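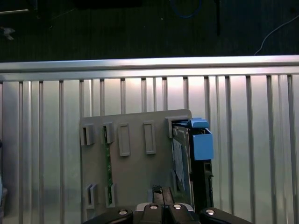

1. Budget request, disassembly cell
Erick Nzioka presented the request for February. He asked for $478 for replacement fingertips and 400 blank labels. The molded gray panel, with its clips holding the circuit board strip, will remain the standard fixture, and no second panel will be bought. Approved, 5 in favor.

2. Drive carriers
Halima Nyanda reported that Ferkton and Morel had each quoted for carriers. Members asked that both quotes cover the blue caddy as well as the black carrier.
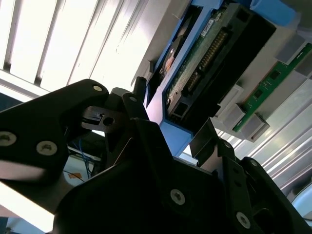
3. Action items
Ms. Nyanda to obtain revised quotes. Jabari Mohamedi to update the equipment plan.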